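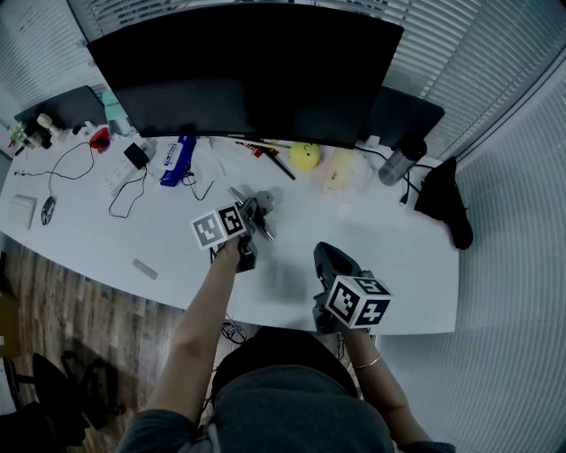
Anwara Amarasinghe schrieb unter die alte Fassung, bei ihr hätten sich die Armlehnen nach zwei Wochen in die Tischkante gefressen, und ob man nicht erst den Stuhl und dann den Tisch einstellen müsse. Ja. Muss man. Stand vorher falsch herum drin, jetzt neu sortiert.

Arbeitsplatz zu Hause richtig einstellen – Kurzfassung für Eilige
Stand: 19.11.2023

Was man braucht: Maßband, Schuhe, die man am Schreibtisch auch wirklich trägt (oder eben Socken), Malerkrepp, Bleistift, eine halbe Stunde. Inbusschlüssel, falls die Tischbeine verstellbar sind. Zu zweit geht's schneller, allein geht's auch.

Schritt 1: Stuhl
Ganz nach hinten rutschen. Füße flach auf den Boden. Höhe so, dass die Oberschenkel ungefähr waagerecht liegen, vorne eher einen Tick tiefer als hinten. Zwischen Sitzkante und Kniekehle sollen drei Finger passen. Passt nur einer: Sitzfläche nach hinten schieben. Geht das beim Stuhl nicht, dickeres Kissen in den Rücken.
Rückenlehne: die Wölbung gehört auf Gürtelhöhe, nicht zwischen die Schulterblätter. Mechanik entriegeln und Gegendruck einstellen. Wer sich zurücklehnt, soll weder nach hinten fallen noch stemmen müssen.

Schritt 2: Armlehnen
Schultern hängen lassen, Arme anwinkeln, Lehnen von unten ranfahren, bis sie den Ellbogen gerade so berühren. Lieber zu tief als zu hoch. Zu hoch gibt Nacken, und zwar schnell. Wenn die Lehnen danach nicht unter die Platte passen: tiefer stellen oder abschrauben. Ich hab meine abgeschraubt.

Schritt 3: Tisch
Jetzt erst. Tischoberkante auf Ellbogenhöhe. Bei festen Tischen ist das meistens zu hoch für kleinere Leute, dann also Stuhl rauf und Fußstütze drunter. Ein Paket Druckerpapier tut's für den Anfang, rutscht aber auf Parkett. Streifen Antirutschmatte drunterlegen.
Bei Höhenverstellung: Sitzhöhe und Stehhöhe beide mit Krepp am Tischbein markieren. Speicherplätze sind nach jedem Stromausfall weg, zumindest bei meinem Flurnel. Meine Stehhöhe ist 114 cm, das sagt aber über eure nichts aus, also selber messen: hinstellen, Unterarm waagerecht, Boden bis Ellbogen, fertig.

Schritt 4: Bildschirm
Abstand eine Armlänge, bei großen Schirmen eher mehr. Oberste Textzeile auf Augenhöhe oder etwas drunter. Gleitsichtbrille: deutlich tiefer, sonst legt man den ganzen Tag den Kopf in den Nacken. Schirm leicht nach hinten kippen.
Gebogene Schirme mittig vor die Nase, ohne Ausnahme. Ein flacher verzeiht ein bisschen Versatz, ein gebogener nicht.
Fenster seitlich. Nicht dahinter, nicht im Rücken. Wenn der Raum das nicht hergibt, Rollo runter und Lampe an.

Schritt 5: Tastatur und Maus
Tastatur so weit weg von der Kante, dass die Handballen Platz haben. Füßchen hinten einklappen! Die knicken das Handgelenk nach oben. Maus direkt daneben, auf gleicher Höhe. Wer keinen Ziffernblock braucht, kauft beim nächsten Mal eine Tastatur ohne, dann wandert die Maus näher ran.
Bei Platten mit geschwungener Vorderkante: in die Einbuchtung setzen, beide Unterarme haben dann Auflage. Tastatur muss dafür meistens etwas weiter nach hinten als gewohnt. Braucht ein paar Tage.

Schritt 6: Kabel
Alles, was vom Tisch runterhängt, in eine Wanne unter der Platte. Mehrfachsteckdose mit rein, nur noch ein einziges Kabel geht zum Boden. Beim Stehtisch dieses Kabel so lang lassen, dass es in der höchsten Stellung noch durchhängt. Ausprobieren, bevor man die Binder festzieht – ich hab einmal den Monitor fast vom Tisch gezogen. Klett statt Kabelbinder, spart später Geschnippel.
Wanne Modell Dewan, 900 mm lang, passt bei mir genau zwischen die Beine. Vor dem Bohren Plattendicke messen und die Schrauben danach aussuchen. Klingt doof, ist mir aber passiert.

Schritt 7: Probesitzen
Nicht gleich alles glauben. 14 Tage so lassen, dann nachstellen, immer nur eine Sache auf einmal. Zettel hinlegen, kurz notieren wo es zwickt:
Nacken – Schirm zu tief oder Lehnen zu hoch
Handgelenk außen – Maus zu weit weg
Oberschenkel Unterseite – Stuhl zu hoch
Kreuz – Lehne falsch oder zu lange am Stück gesessen
Augen – Licht, Abstand, Schriftgröße. Schriftgröße zuerst, kostet nix.
Bleibt es trotz allem, zum Arzt und nicht weiter an den Schrauben drehen.

Nachträge
Malsha Samarakoon fragt nach Laptops. Ohne externe Tastatur kriegt man das nicht hin, Schirm und Hände wollen verschiedene Höhen. Also Ständer plus Tastatur, oder eben ein Bücherstapel.
Rizwan Ekanayake: Stehmatte ja oder nein? Auf Fliesen ja. Auf Teppich hab ich keinen Unterschied gemerkt.
Wie oft aufstehen? Öfter als man denkt. Telefonate im Stehen, Drucker ans andere Ende vom Zimmer, kleines Glas statt großer Flasche. Timer hab ich nach drei Tagen weggeklickt.

Im Dezember kommt noch der Teil über Licht, inkl. Schreibtischlampe und wohin damit bei Linkshändern. Fragen dazu gerne jetzt schon in die Kommentare, dann nehm ich sie gleich mit reim.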